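Shelf and Desk Tidying: Working Rules for Arm Operators

These rules apply to all open-shelf stations at the Gindholm and Korndale sites. They replace the Waltora draft from January.

Before the run

1. Home both arms and confirm the emergency stop at the station and on the handset.
2. Check the linkage screws on each gripper. A screw that turns by hand takes the gripper out of service.
3. Set the arm speed limit to 40 percent. Inside a compartment, use 11 percent.

During the run

4. Approach a compartment straight on, with the fingers closed. Open them only when the tips have cleared the shelf edge.
5. Keep 50 mm between the housing and the panel above it — measured at the highest part of the gripper.
6. Move one arm at a time over the desk. The idle arm stays raised at its own side.
7. Do not grip glass, open cups or anything with a strap or cable hanging over a shelf edge.
8. If a grasp fails twice, log code 59 and go on to the next item.

After the run

9. Withdraw along the approach path, then home.
10. Enter stops and dropped items in the Pfeiffer log before the next operator takes the station.

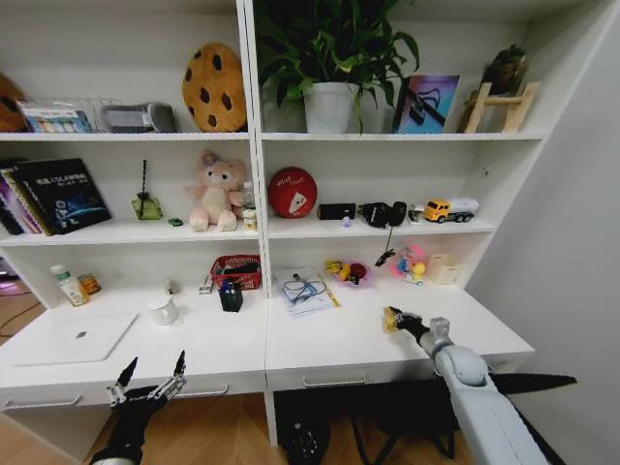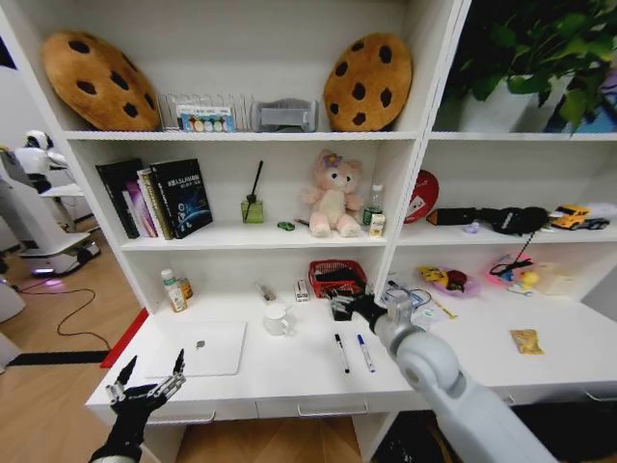
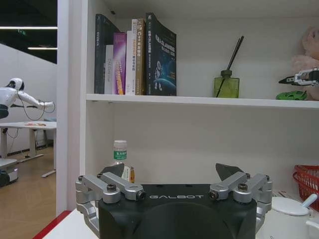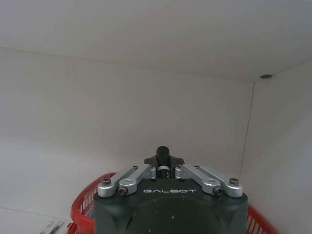 Shelf and desk station. First two: head view. Last two: wrist view, fingers open, then closed.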